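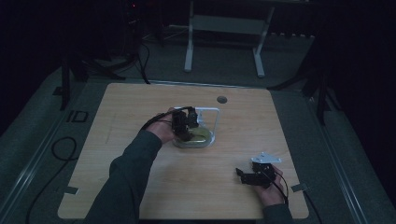
Dorkavthorpe open day, workshop level

The Ciretti building opens its ground floor to visitors on one Monday in November. Registration began at 9 a.m. and the first group went in at half past. The morning covered bench furniture and small vessels; the afternoon covered storage, which I skipped.

Most of the floor is carpeted in gray, with work done on low platforms finished in metal rail. Tabletops are square, light wood, and held down at the lower edge with short strips of gray tape. Tape leaves the top removable, and it can be replaced between sessions without tools. One top has a round hole drilled through it near the far side. The handout gives no diameter.

The vessel on that table was a shallow clear plastic container with a little yellowish-green liquid or gel in the bottom. A bent white wire piece rises from the rim in a rectangular loop. I had no chance to check how the wire is fixed.

Surface grain is wavy and runs mostly in one direction, with wider curves in places. The finish has a slight sheen.

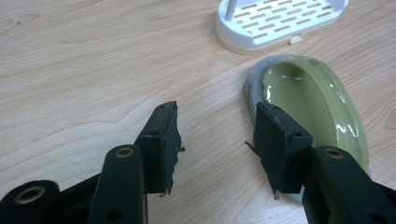 Tabletop grain, tan and pinkish brown on pale beige.

According to the handout, the Jisia range of tops is rated for 3000 cleaning cycles, and 537 have been issued to date. Brandão supplies the blanks in batches of 225. Rejected blanks are cut down for shelving.

Lighting away from the tables is low, and visitors with poor night vision should allow for cables on the floor. The tour took just under two hours. Groups are limited by booking slot, and parking is at the rear of the site.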